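3.2 Collection and sorting of household electronics

Residents of Erncombe were able to leave unwanted electronics at the Curari depot on any Thursday during the trial. Over the collection period, 304 items were received, of which 101 were desktop computers. Staff recorded the type of each item, its year of manufacture where a label could be read, and the distance the owner had travelled. Items with no legible label (17 in total) were kept in the count but left out of the age analysis reported in Section 4.

Travel distance was the strongest predictor of participation. Households in the Juška neighbourhood, which has no direct bus to the depot, were under-represented in every category, a pattern also noted by Lynch in her earlier study of Grudia. Opening hours had a weaker effect.

Computers were opened before grading, and the parts remaining inside were listed on the intake form. Figure 2 shows an opened tower with its motherboard and an expansion card in place.

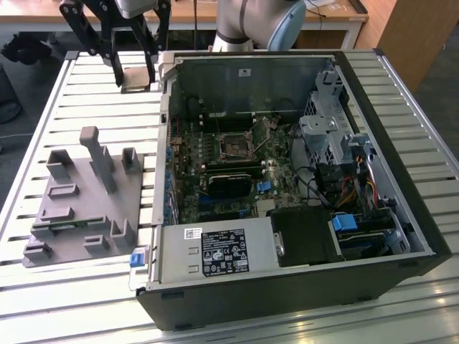 Figure 2. Desktop tower with side panel removed.

Grading followed the same schedule for all categories, and disputed grades were settled by a second assessor.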